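Chapter 5
Surface Soils and Their Removal

5.1 Soil and substrate
A soil is any matter held on a surface where it is not wanted. Dry soils such as dust are held by weak forces. Greasy soils bond more firmly.
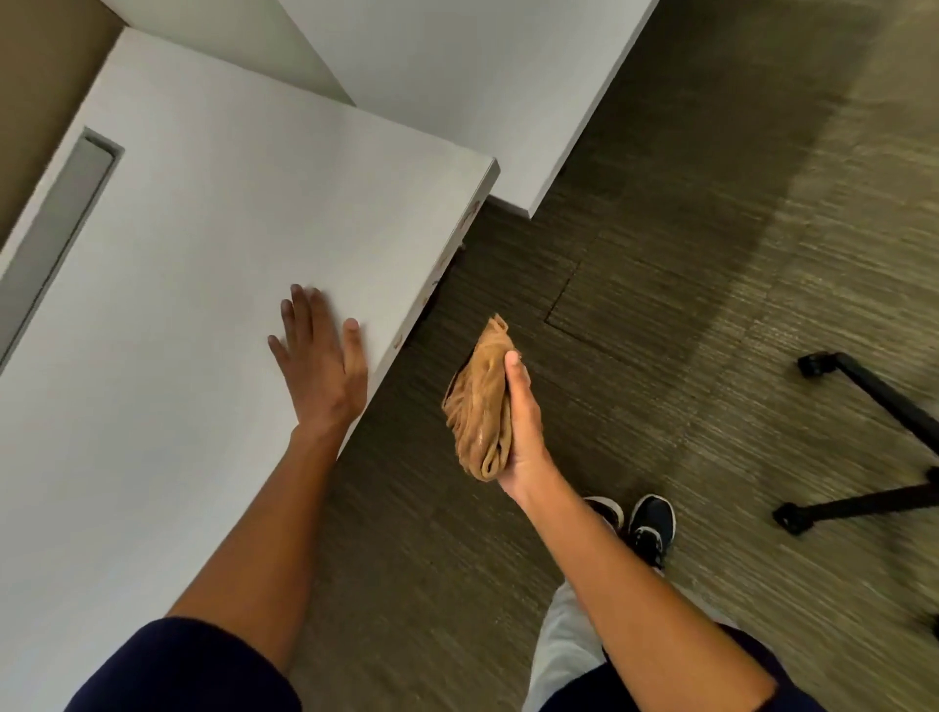
What holds dust to a dry surface?
Static charge and a thin film of moisture hold most of it.

5.2 Wiping
A folded cloth gives an even load. A crumpled one touches the surface at scattered points. In the Bresilell test, a 100 mm stroke is made 2 times.
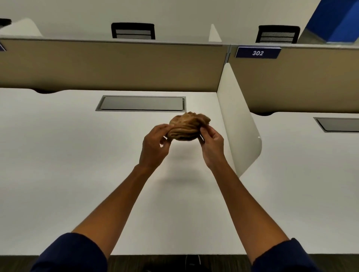
5.3 Choice of liquid
Water alone will not lift grease.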